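工作簿　三月　走道边那组柜子

上午九点开始。事情的起因是 Prasetyo 转来的一张清单，标题叫“Zalstead 三层存储优化”，里面写我们这层的矮柜“利用率偏低”，建议换成 Brunberg 的移门款，理由是开门会占走道。清单出自 Lumbantobing，他们来过一个下午，拿卷尺量了几处，然后交了这份东西。我读了两遍，没找到他们是在什么时间、开着哪扇门量的走道。利用率偏低也没写怎么算，是按格子算，按体积算，还是站在门口看一眼算，都没交代。

我的想法是先别急着同意，也别急着反对，把柜子打开，里面的东西过一遍，该留的留，该扔的扔，再看到底缺不缺柜子。Zinhle 同意，但她怀疑的方向跟我相反：她觉得柜子没毛病，是我们这些人什么都往里塞，忘了以后又去申请新柜子。这话我没法反驳，去年那份申请是我签的字。

先从最靠工位的这组开始。浅橡木色贴面，中间一块隔板，上面放着两个深蓝色文件夹，一个平躺在靠里的位置，封面贴了小小的白标签，另一个在左边靠外，下格是空的。也就是说，Lumbantobing 说的“偏低”，单就这一格而言是对的。我只是不信从这一格能推到整层。

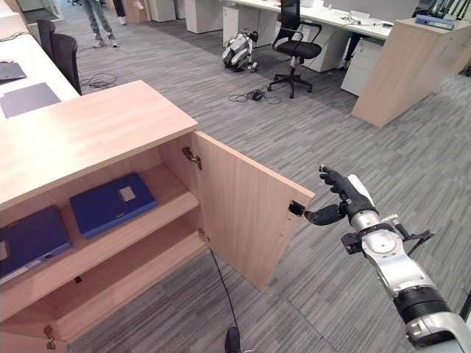
一、文件夹

标签上该写什么，我们从来没有统一过。有人写项目名，有人写年份，有人只写自己名字的缩写，离职以后那几个字母就成了谜。今天翻的这些，纸质内容主要是设备验收单、钥匙登记、旧的采购往来，还有一份 Brunberg 当年的安装说明，纸已经发黄，折痕处快断了。

Prasetyo 主张全部扫描，纸张处理掉。我不太赞成一刀切。上次扫描的那批，文件名是机器自动给的流水号，后来要找一张验收单，还是跑回来翻纸。扫描本身没有问题，问题在扫完以后没有人改名。要扫可以，先说清楚谁来改名，改完放哪个目录，目录谁维护。这三件事定不下来，我宁可让文件夹继续躺着。

钥匙登记那几页单独抽出来了，暂时放在我桌上。里面有好几处划掉重写，签名对不上的也有。Zinhle 说可以按登记去核对每把钥匙，我说登记本身就不可信，拿不可信的东西去核对，只会得到一份看起来很整齐的错表。最后商量的办法是反过来做：从柜门出发，一扇一扇试，试出来是哪把就记哪把，旧登记只作参考。

暂定的处理方式，记在这里，省得下周又争：

验收单：留纸，设备还在用的那部分归到一个夹子里，已报废的另放。
采购往来：扫描，改名之后再处理纸张，没改名之前不许动。
安装说明：留着。网上能找到的版本跟我们这批柜子对不上，铰链型号都不一样。
个人笔记：退给本人，找不到本人的先留到月底。

“留到月底”这句是 Zinhle 加的。我在旁边打了个问号，我们上一次说月底，是哪一年的月底已经没人说得准了。

二、承重，以及宣传页上的数字

Brunberg 的新款宣传页说隔板厚 25 毫米，每块能承 3 本满装的大号文件夹“而无可见变形”。这句话读着舒服，经不起细问。满装是多满？纸是多少克的？放多久以后看？“可见”又是谁的眼睛？我们手上这种旧隔板，平时放的也就是这些东西，真正压弯过的那一块，我记得是因为有人把一整箱打印纸放了进去，跟文件夹没有关系。拿文件夹当卖点，等于在保证一件本来就不会出事的事。

宣传页另一处写柜门“开合 4,000 次测试”。我请 Prasetyo 去问，是空柜测的还是装了东西测的，门是开到底还是开一半，铰链中途有没有重新拧过。对方回信很客气，附了同一份宣传页。

我自己的经验是，门的毛病很少出在次数上，多半出在有人拿门当扶手，或者蹲下去取下格东西的时候顺手往下按一把，铰链就慢慢松了，门开始往下坠，关的时候蹭底边。今天几扇门我都开到底再合上，手感不一样，有的顺，有的在最后一小段发涩。发涩的那扇我在合页处贴了一小条纸胶带作记号，等拿到合适的螺丝刀再说。没拆之前不下结论。

隔板托也顺便摸了一遍，用手按，不用尺子。能晃的都记了位置。Prasetyo 问晃到什么程度算晃，我说按下去能听见响就算。他说这不算标准。我承认不算，但比“无可见变形”强一点，至少换一个人来按，也能听见同样的响。
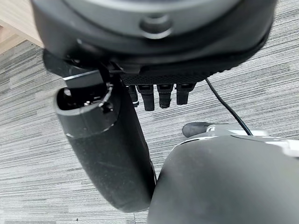
三、地毯

灰色条纹方块毯，走道和工位底下都是。柜子前面有一片铺得横竖相间，条纹方向交替，这是当初特意要求的，据说能藏脏。能不能藏脏我保留意见。条纹深浅夹杂，碎屑落在上面确实不容易一眼看见，可是看不见跟不脏是两回事，吸尘器该走还得走。

Lumbantobing 的清单里顺带提了一句，说如果换柜子，建议“同步更新地面”，推荐的是 Stellen 的一款。我查了，报价按 1,000 块起订。我们这层用不了这么多，多出来的要找地方放，放哪里？放柜子里。于是为了换柜子而换地毯，为了放地毯又要加柜子。我把这段念给 Zinhle 听，她让我原样写进回复里，我写了，又删了后半句。

真正该处理的是柜子底下压住的那几块。旧柜子搬走的话，压痕和颜色差一定会露出来，哪怕新柜子占的位置只差一掌宽，旁边也会出现一道边。方块毯的好处是能单块换，可我们的备用毯存了好几年没见过光，拿出来跟踩过几年的放在一起，色差恐怕比压痕还明显。之前茶水间门口换过一块，到现在从走廊那头走过来还能认出是哪块。

所以我的倾向是柜子原地不动。理由很没出息，就是动了以后麻烦更多。倘若有人能拿出一个先试搬一组、放两周、再决定的方案，我可以改主意。现在的方案是一次全换，没有退路，我不签。

接缝我用鞋底来回蹭过，走道中段没有翘边。靠近柜脚的地方看不到下面，不好说。胶的问题当年施工方讲过，说这种毯子靠自重和防滑背衬就够，只在门口和转角点胶。后来推椅子推出过一条缝，又补了胶。这件事也没有留下书面记录，今天补一句在这里。

线的事也归到地面里讲。柜子到工位之间地上有几团黑色电源线，盘得很随意。规定是用完收起来挂好，可挂钩装在哪儿，问三个人得到三个答案。我不想再发一封提醒大家收线的邮件了，发过，没有用。先把挂钩的位置定下来，再谈别的。Prasetyo 建议把下格空的柜子拿来放线，我觉得可以试，但要有盒子隔开，否则两个星期以后打开门，会看到一整团解不开的东西，到时候又会有人来说利用率太高。

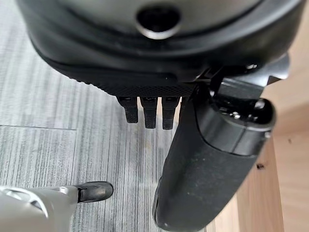

这种方块毯能不能用湿法清洗？

少量水可以，局部用拧干的布擦，擦完开风扇吹到干透；整片湿洗不建议，水会从接缝渗到背衬底下，边角容易起翘，点过胶的地方也会松。

上面这条是前台转来的，问的是另一层，答案对我们也适用，就一起抄下来。他们那边用的洗地机我没见过，厂家说“适用于多数方块毯”，多数两个字我照例划了线。

四、走道宽度，下午两点重新量

这是整份清单里我最想弄清楚的一项。Lumbantobing 说柜门打开会占走道，这点谁都看得出来，问题是占多少，占多久，以及有没有妨碍过谁。门是朝走道那侧开的，斜着打开的时候，从墙那头过来的人要稍微靠墙走，到底算不算障碍，得看实际走过去是什么样子。

我和 Zinhle 轮流试。她推着资料车从走廊那头过来，我站在柜子旁边开门取东西，反过来再做一遍。车过得去，但得减速，要是门开到正好跟走道垂直的角度，车把会碰门边。门继续往外推，贴到柜子一侧，就没有问题。也就是说麻烦在于门停在半路，跟门的种类关系不大。移门当然不会停在半路挡人，可移门永远有一半柜子打不开，取平放的大文件夹要斜着往外抽，我们这里恰好大部分夹子都是平放的。

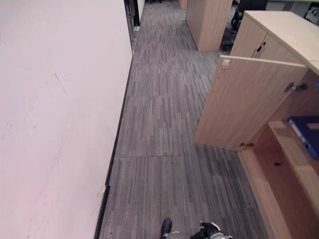
Prasetyo 提了一个便宜的做法：给门加磁吸，开到底能吸住，不会自己荡回来。这个我觉得靠谱一些，至少试错了损失也小。要装在哪个位置还得看门的内侧有没有余地，锁芯和铰链附近都不能碰。他下午就去问价，我让他顺便问问有没有不用打孔的，贴面开了孔以后边上容易崩，崩了就只能看着。

墙面上的刮痕也有人想算在柜子头上。我不太信。白墙上的痕迹什么来历都有，搬桌子、推椅子、背包上的扣子，都能蹭出来。要说是柜门挤得大家靠墙走才刮花的，得先解释为什么没有柜子的那一段也要年年补漆。补漆的单子在后勤那里，我去要了，说要找一找。

门上的锁再记一笔。有的柜子钥匙长期插在锁芯上，这一点我跟 Zinhle 意见不同。她认为插着方便，反正里面没有值钱的东西。我认为既然插着，那锁就等于没有，不如干脆取下来统一放，省得衣角挂到。她说取下来统一放的那批，就是现在对不上号的那批。这句我记下来，暂时没有回答。

关于那份清单，回复草稿写到这里：

利用率：请说明计算方法，并附上所看柜子的位置。
走道：请注明测量时柜门的状态。我们自己测的结果可以附上，门开到底时资料车能通过。
换柜：暂不同意整批更换。可以接受先换一组，对照使用。
地毯：与本次无关，请从建议中移除。

Zinhle 看完说最后一条口气太硬。我改成“请单独提交”，意思差不多。

还没做完的：发涩的那扇门要拆开看合页；晃的隔板托要换，型号照旧安装说明去配，配不到再找替代；钥匙从走廊那头开始试，先试带标签的；个人笔记那一叠发消息让各人来领；挂钩位置请 Prasetyo 定，定了画在平面图上。

下格先空着，盒子没到之前什么都别往里放。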